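A Wednesday afternoon with Hala Naciri

I'd been meaning to get over to Stustbridge since July, when a friend lent me a jar of something labelled only "lemons, do not shake". I shook it, obviously. So when Hala Naciri said I could come and sit in her kitchen and ask whatever I liked, I was on the bus before she'd finished typing her address.

Hala has been preserving things for most of her life and selling them for four years, under the name Samir, after her grandfather. She's small, quick and very funny about other people's chutney. "I'm not rude about it," she told me, filling the kettle. "I just go quiet, and then they know."

She makes her lemons the way she was taught, quartered nearly to the base, packed hard with salt and left alone. The leaving alone is what people struggle with, apparently. "They ring me after a week and say, Hala, nothing is happening! I say good, go for a walk." Last year she put up 520 jars, all in a kitchen barely bigger than my bathroom, and she knows what became of nearly every one of them (I asked about mine and got a look).

We got on to money, because I'm nosy. She started with 200 pounds and a stall at Walomden market, between a man selling phone covers and a very good cheese van. The first Saturday she sold three jars and came home in tears. "My husband said, so eat the rest. We were eating lemons until spring — lemons with chicken, lemons with beans, lemons on toast, which is horrible." 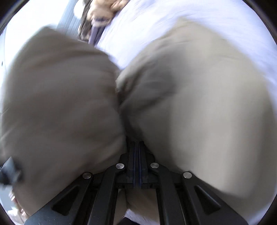 Elsie Sheehan wouldn't agree about the toast, and shouted as much from the hallway, adding that with enough butter you could put those lemons on anything and that Hala had simply used mean, thin bread. This went on for some time. I was given two slices to settle it and I'm afraid I sided with the butter.

What does she tell beginners? "Use more salt than you like. And buy ugly lemons, the shiny ones are all wax." She won't give measurements, even when begged. I did try, twice, and got as far as "a good handful", which isn't much help when her hands are half the size of mine.

She's turned down a shop in Ukholm that wanted a regular order, and doesn't seem sorry. "Then it's a job," she said, and went off to find me a bag for my jar. It's on my windowsill now and I haven't touched it. Ask me again at Christmas.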